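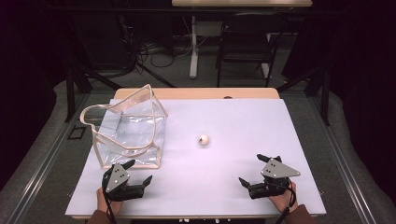

Dronon 핸드 그리퍼 한 쌍, 두 달 사용기

글: 지라유 까몬랏 (Jirayu Kamolrat)
등록일: 2018-05-28
분류: 로봇/자동화 > 시연 수집 장비

탁구공 하나를 가방에 넣는 일에 1159유로를 쓴 사람이 되었다. 배송비는 따로였고, 통관에서 품목명을 뭐라고 적을지 몰라 한참 전화를 주고받았다. 결국 '손잡이가 달린 집게'로 신고했다. 포장을 뜯고 나서 생각해 보니 그렇게 틀린 말도 아니었다.

Plolus에서 내놓은 Dronon은 양손에 하나씩 쥐고 쓰는 그리퍼 세트다. 사람이 들고 작업을 하면 카메라 영상과 손가락 개폐 정도, 자세가 같이 기록되고, 나중에 그 기록을 로봇 팔 쪽 학습에 쓴다. 로봇을 사지 않고도 로봇 데이터를 모을 수 있다는 것이 판매 페이지의 첫 문장인데, 읽다 보면 마지막 문장쯤에서 결국 로봇이 필요하다는 이야기가 나온다.

우리 쪽은 원격조종으로 시연을 모으고 있었다. 팔 두 대를 리더 암으로 움직이는 방식이고, 느리고, 팔꿈치가 아프고, 오후가 되면 사람이 먼저 뻗는다. 그래서 손에 드는 방식으로 바꿔 보자는 말이 나왔고, 구매 요청서에 내 이름이 적혔다. 후기도 내가 쓴다.

구성품과 조립

상자에는 왼손용과 오른손용 그리퍼, 케이블, 육각 렌치, 여분 손가락 패드, 그리고 종이 설명서가 들어 있다. 설명서는 영어판인데 번역기를 한 번 다녀온 영어라서, 손가락을 "교육하라"는 문장이 있다. 보정하라는 뜻이었다.

조립은 어렵지 않다. 몸체는 다 조립되어 나오고, 위쪽에 회색 삼각 금속판을 세워 볼트로 고정하면 된다. 판에 구멍이 촘촘하게 뚫려 있어서 쓰던 마커나 센서를 달기 좋다. 문제는 이 구멍 중 어느 것이 기준 구멍인지 설명서에 나오지 않는다는 점이다. 고객지원에 물었더니 "대칭이므로 상관없습니다"라는 답이 왔는데, 삼각판은 한쪽이 뾰족하고 나는 그 뾰족한 쪽을 어디로 돌려야 하는지를 물은 것이었다. 두 번째 답장에는 사진이 첨부되어 있었다. 다른 제품 사진이었다.

케이블은 그리퍼에서 손등 옆으로 빠져나와 아래로 내려간다. 유선이라는 데 실망할 분도 있겠지만 나는 찬성이다. 무선 장비의 동기화 문제로 주말을 날려 본 사람은 선이 주는 안정감을 안다. 다만 선이 생각보다 뻣뻣해서 손목을 안쪽으로 많이 꺾으면 선이 소매에 걸린다. 나는 긴소매를 걷고 쓰라고 권하는 편이고, 우리 팀에서 이 권고를 따르는 사람은 아직 보지 못했다.

쥐는 느낌

처음 쥐면 가볍다. 10분쯤 지나면 평범하고, 한 시간이 지나면 이걸 가볍다고 느꼈던 사람이 누구였는지 궁금해진다. 무게 중심이 손가락 쪽으로 쏠려 있어서 손목이 계속 버텨야 한다. 나는 손이 작은 편이라 방아쇠까지 검지가 간신히 닿는데, 보르그힐 루스타드(Borghild Rustad)는 같은 물건을 쥐고 손잡이가 짧다고 투덜거렸다. 길이 조절은 안 된다. 두 사람 다 불만이니 설계자가 평균은 정확히 맞춘 모양이다.

방아쇠 감은 좋다. 이 가격대 장비 중에는 닫히기 직전에 덜컥하는 것이 많은데, Dronon은 끝까지 고르게 닫힌다. 손가락이 물체에 닿는 순간이 방아쇠로 꽤 정직하게 전해져서, 얇은 것을 집을 때 눈보다 손을 먼저 믿게 된다. 솔직히 이 부분 하나 때문에 점수를 많이 줬다.

손가락은 검고 두툼한 블록 모양이다. 처음에는 좀 더 가늘게 만들 수 없었나 싶었다. 책상에 붙은 카드나 동전 따위를 집을 때는 지금도 그렇게 생각한다. 대신 웬만한 힘으로는 휘지 않고, 휘지 않으니 보정값이 오래간다. 예쁘고 가는 손가락을 쓰던 시절에는 매일 아침이 보정이었다.

시험 과제: 비닐 가방과 공

판매 페이지의 시연 영상에서는 머그잔을 옮기고 블록을 쌓는다. 머그잔과 블록은 어느 그리퍼로도 된다. 나는 좀 더 성질 나쁜 물건을 골랐다. 베이지색 테두리를 두른 투명 비닐 토트백과 탁구공이다. 왼손으로 가방 입구를 벌리고 오른손으로 공을 집어 넣는, 다섯 살짜리도 하는 일이다. 다섯 살짜리는 손가락 끝에 감각이 있고 기록 파일을 저장하지 않아도 된다는 차이가 있다.

비닐 가방은 세워 두면 옆면이 알아서 주저앉는다. 입구는 열려 있는 듯하다가 다가가면 오므라들고, 손잡이는 꼭 방해되는 쪽으로 넘어간다. 공은 공대로 조금만 잘못 건드려도 굴러간다. 이 조합을 생각해 낸 날 나는 꽤 뿌듯했고, 그다음 날부터는 그렇지 않았다.

바닥은 흰 판을 깔고 했다. 흰 판 위의 흰 공이라니 카메라에게 너무한 것 아니냐는 지적이 있었는데, 그 지적은 옳다. 그래도 그리퍼 카메라가 얼마나 버티는지 보려면 나쁜 조건이 하나쯤은 있어야 한다.

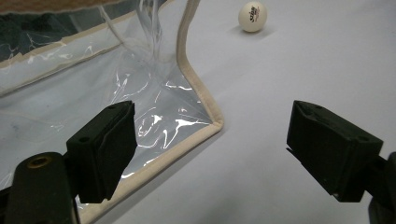
카메라 화질은 기대 이상이었다. 흰 바닥에서도 공의 윤곽과 그림자가 구분되고, 공에 찍힌 DHS 글자까지 읽힌다. 이 정도면 공이 굴렀는지 미끄러졌는지를 인쇄 방향으로 따질 수도 있다. 따질 일이 있느냐는 다른 문제다.

비닐은 예상대로 골치다. 주름마다 빛이 튀어서 하얀 줄이 생기고, 비닐 너머로는 바닥이 흐릿하게 비친다. 영상만 봐서는 어디까지가 가방이고 어디부터가 빈 곳인지 사람도 헷갈린다. 그나마 테두리 천이 길잡이 노릇을 한다. 투명한 물건으로 데이터를 모을 분이라면 가장자리에 색이 있는 것부터 시작하시라. 완전히 투명한 지퍼백으로 시작했다가 마음을 다친 사람이 우리 건물에 있다.

시야에서 아쉬운 점은 손가락이 화면을 꽤 차지한다는 것이다. 두 손가락이 양쪽에서 들어와 아래쪽을 가리기 때문에, 집으려는 물체가 손가락 바로 뒤에 있으면 안 보인다. 그래서 집기 직전에 그리퍼를 살짝 뒤로 뺐다가 다시 들어가는 버릇이 생긴다. 이 버릇까지 그대로 기록되고, 학습한 로봇도 아마 그대로 배울 것이다. 언젠가 우리 로봇 팔이 물건 앞에서 한 번씩 주춤한다면 그건 내 인격이 반영된 것이다.

조명은 위에서 넓게 퍼지는 것이 낫다. 스탠드를 옆에 두었을 때는 비닐 반사가 감당이 안 되었고, 검은 몸체는 어두운 구석에서 덩어리로만 보였다. 몸체에 박힌 황동색 나사산만 반짝인다. 보기에는 고급스러운데 데이터에 도움이 되지는 않는다.

소프트웨어

기록 프로그램은 Partington이라는 이름으로 따로 받는다. 설치하면 바탕 화면에 아이콘이 생기고, 누르면 로고가 천천히 나타난다. 이 로고는 건너뛸 수 없다. 하루에 여러 번 재시작하는 사람에게는 꽤 깊은 인상을 남긴다.

기록 자체는 무난하다. 양손 영상과 개폐값의 시간 축이 잘 맞고, 작업 하나가 끝나면 발판이나 키보드로 구간을 끊을 수 있다. 잘못된 시도에 표시를 남기는 기능도 있는데, 표시를 남긴 시도만 골라 지우는 기능은 없다. 실패를 기억하되 지우지는 말라는 철학인가 싶어 문의했더니 7월 업데이트에 들어간다고 한다. 어느 해 7월인지는 묻지 않았다.

내보내기 형식은 널리 쓰이는 것들을 지원한다. 다만 파일 이름에 한글이 들어가면 변환이 중간에 멈추고, 오류 창에는 "성공"이라고 뜬다. 나는 이 때문에 하루치 기록을 다 넘긴 줄 알고 퇴근했다. 폴더 이름을 영문으로 바꾸면 해결된다. 사용자 계정 이름이 한글인 분은 계정부터 새로 만들어야 한다.

내구성

두 달 동안 거의 23시간 분량의 시연을 모았다. 손가락에는 잔흠집이 생겼고 먼지도 잘 붙는다. 검은색 무광이라 먼지가 특히 성실하게 보인다. 기능에는 영향이 없다. 손가락 패드는 한 번 갈았는데, 여분 패드를 끼우는 홈이 빡빡해서 패드를 넣다가 엄지손톱을 조금 잃었다. 렌치 손잡이 쪽으로 밀어 넣으면 된다. 손톱이 있을 때 알았으면 좋았겠다.

볼트는 자주 확인하는 편이 좋다. 삼각판을 고정하는 볼트가 조금씩 풀리고, 판이 살짝 돌아가면 자세값이 통째로 어긋난다. 화면에서는 전혀 티가 나지 않는다. 나사 고정제를 한 방울 바른 뒤로는 괜찮다. 설명서에는 고정제를 쓰지 말라고 되어 있으니 판단은 각자 하시기 바란다.

Flonside 제품과 비교하면

같은 용도로 Flonside의 손잡이형 그리퍼를 고민하는 분이 많을 텐데, 나도 빌려서 잠깐 써 봤다. 그쪽은 무게 중심이 훨씬 낫고 오래 들어도 손목이 덜 아프다. 소프트웨어도 그쪽이 깔끔하다. 그런데 방아쇠가 뻑뻑해서 얇은 비닐을 집을 때 힘 조절이 안 되었고, 가방 입구를 잡으라고 하면 가방을 통째로 쓰러뜨렸다. 단단한 물건 위주라면 Flonside, 흐물거리는 물건이 섞인다면 Dronon 쪽이 낫다. 둘 다 살 예산이 있다면 우리 팀에 자리가 있는지 물어보지 마시고 우리를 채용해 주시기 바란다.

누가 사면 좋은가

이미 로봇 팔이 있고, 원격조종으로 시연을 모으다 지친 팀이면 값을 한다. 우리는 같은 과제를 모으는 속도가 눈에 띄게 빨라졌고, 무엇보다 새로 온 사람에게 사용법을 가르치는 데 커피 한 잔이면 충분하다. 리더 암을 가르칠 때는 점심도 사야 했다.

로봇 없이 일단 데이터부터 모아 보겠다는 분께는 조금 기다리시라고 하고 싶다. 모은 데이터가 쓸 만한지 확인할 길이 없으면, 비싼 집게로 물건을 옮기는 취미가 생길 뿐이다. 나쁜 취미는 아니지만 가족에게 설명하기가 어렵다.

좋았던 점: 방아쇠 감, 휘지 않는 손가락, 그리퍼 카메라 화질, 유선 연결의 안정성.

아쉬운 점: 앞으로 쏠린 무게, 손가락이 가리는 시야, 삼각판 볼트, 한글 경로 문제, 로고.

별점은 5점 만점에 4점. 한글 경로만 고쳐지면 반 점을 더 줄 생각이다.

추가: 댓글로 가방을 어디서 샀는지 묻는 분이 그리퍼에 대해 묻는 분보다 많다. 동네 문구점이다. 입구가 조금 더 뻣뻣한 것도 같이 팔던데, 그걸 샀으면 이 글이 훨씬 짧았을 것이다.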